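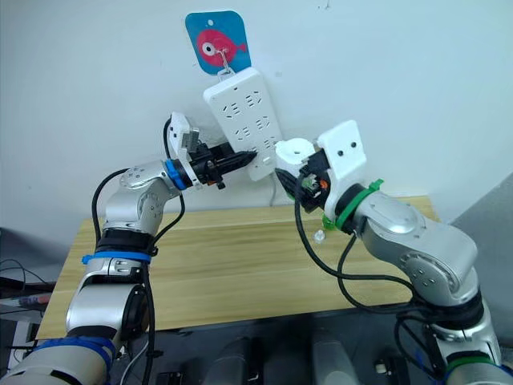 Brorker held its open day last month and I finally went. It's a small automation firm on the second floor of an old print building on Hayes Street, and they let the public in once a year, in May. I got there a little after the doors opened and stayed most of the afternoon. The demo I spent the longest at had two arms working at a power strip hung on the wall from a hook with a red cartoon fish on it. The strip doesn't hang straight. It leans to the left at the top, so the sockets aren't square to anything. If you've ever tried to push a plug into something that swings, you know why I stayed.

I paid nothing to get in and had to sign one form. The man running the table was Amirul Lau, and he answered questions for as long as people had them. He told me they had logged 867 plug attempts on this setup before the open day. I asked how many had worked and he said over 600, counting the ones that needed a second push. 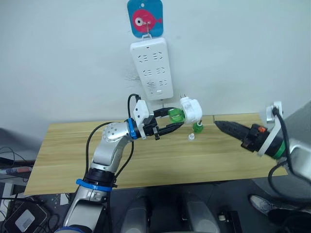
2022-07-02 | 3 min read

The software is called Etden. As I understood it, a person guides both arms through a job many times and the software learns from those runs. Amirul said 200 runs was where it started to be any use for the plug job.

The part I hadn't expected was how much depends on holding the adapter right. The left arm had it with the prongs pointing up, and the power strip was above it on the wall. The fingers are long and black, and there are only two of them on each hand. I asked about adding a third. Amirul said they had tried one on an older project, Brereo, and it mostly got in the way.

They also have a camera down at the gripper. You get a very different idea of the job from there. Everything is close up and you lose most of the table.
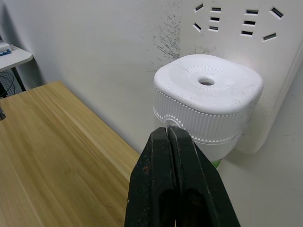
Fingertips at the edge of the white cap.

A woman next to me asked whether it could open a pill bottle for her mother. Amirul said no, not yet, and that he wouldn't want it near pills for a long time. I liked that he just said it.

There was a talk in the back room at 2. It was mostly about hiring and I left halfway through. The coffee was fine. Parking was bad and I ended up 9 blocks away, so take the bus if you go next year.
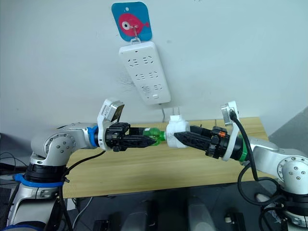

After the talk I went back to the plug table for another half hour. I wanted to ask about speed. Amirul said they could run the arms faster, but the strip moves when it gets bumped and then the arms have to find the socket again. He'd like to try it with the strip screwed down, and then with it hanging by a string.

They have a mailing list for next year's date. I signed up at the front desk on my way out.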